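The Rental Arm That Wants Your Tabletop

Stellden will lease you a robot by the month. We had one for four weeks. Notes from the bench.

By Wanda Kalinowski

First thing you notice about the Cuvgate is the crate. Big crate. Two people to get it through the door, and the instructions for opening it are inside it. Levente Medve, who did our setup, used a bread knife.

After that it goes fast. Clamp, power, network, a tablet with the software already on it. We were moving the arm by lunchtime. I've had printers that took longer.

Stellden is a small outfit out of Drerkden and the Cuvgate is their one product, sort of. It's a rental: arm, two-finger gripper, wrist camera, software, and a person on the phone. You don't buy it. You can't, I asked. You pay by the month, you send it back when you're done, and if something breaks they swap the part. The pitch is aimed at small shops and labs that want to try picking and sorting on a table before they spend real money on a cell.

So what's it like to live with? Mostly good. Some swearing.

The software

You teach it by demonstration. Grab the arm, move it, squeeze the button, move it again, let go. Do that enough times with enough different stuff and it starts to cope with things being a bit out of place. A bit. Slide a part a hand's width over and it's fine, flip it upside down and it sulks.

The tablet is the weak spot. Menus inside menus. The stop button is huge and red, good, but the save button is tiny and sits right next to delete. Gizella Lakatos, our intern, lost a whole morning's teaching to that and I don't blame her at all. Stellden says a fix is comming. They said that in March too.

Logging is better than I expected. Every grip gets a time, a force reading and a pass or fail, and you can pull the lot out as a plain spreadsheet.

On the table

We skipped the sample blocks that come with it. Too easy, all the same shape. Went for a mix instead, hard and soft, heavy and light, some of it shiny: a bowl, a marker, toy food, a pack of chocolates in clear plastic. The brush was the one I cared about. Grab it by the bristles and they give, so you want the fingers back on the handle.

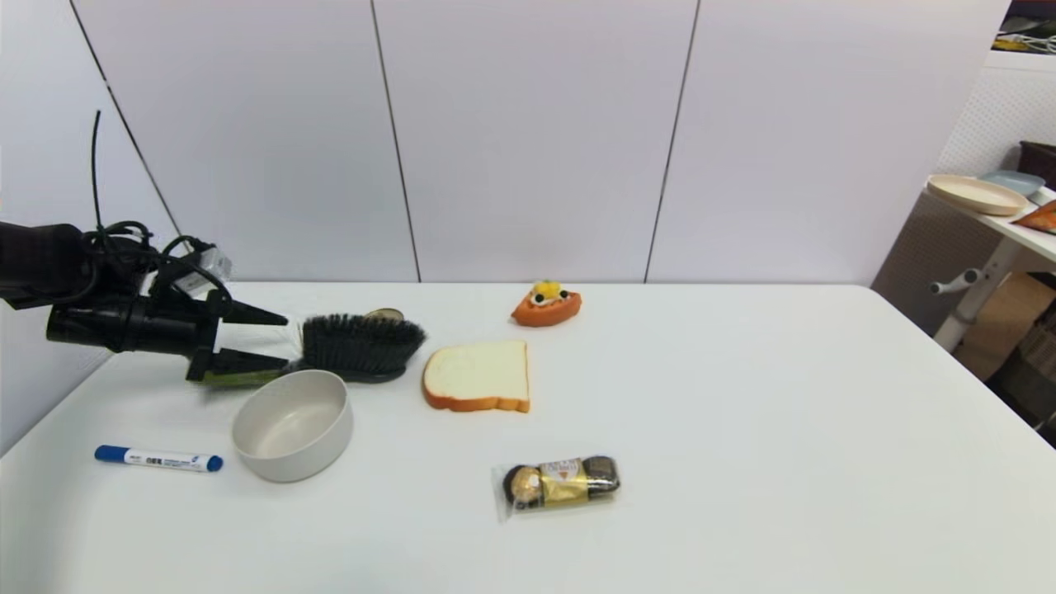
What it can pick up

Handles, yes. Anything with a decent flat side, yes. The gripper fingers are narrow at the tip and that helps in tight spots, though it also means less to hold on with when the object is round.

We ran one long test, 500 picks of the same machined collar out of a tray. It got 497. Two of the misses were drops and the other one it just closed on air and carried on as if nothing had happend. No alarm. The log did mark it as a fail, so the information's there, but I'd want a beep.

Clear plastic wrap is harder. The camera doesn't love it under our lights. Béla Csizmadia, who runs the packing side here, hung a sheet of tracing paper under the lamp and it got a lot better. Cheap fix. Should be in the manual.

Noise, cables, other gripes

Quiet arm. You can talk over it. The fan in the control box is another matter, put it under the bench and close the door on it.

Cables run along the outside of the arm. Easy to get at if one needs swapping, and ugly, and you do have to think about slack when you teach a big swing at the wrist. We taped ours twice.

How it stacks up

The obvious rival is the Rüegg bench kit. Nicer tablet, proper metal carry case, but you have to buy it outright and the gripper is extra. Vilmos Kiss at the shop next door has had one for 2 years and likes it fine. He also came over to look at ours more than once, make of that what you will.

If you know exactly what job you want done, buy something. If you're still guessing, rent.

Support

Called them 4 times. Picked up every time, once on a holiday. The woman on the line knew the machine cold and didn't read from a script. Worth a good part of the monthly fee right there.

Ours goes back next week. Levente is looking for the lid of the crate.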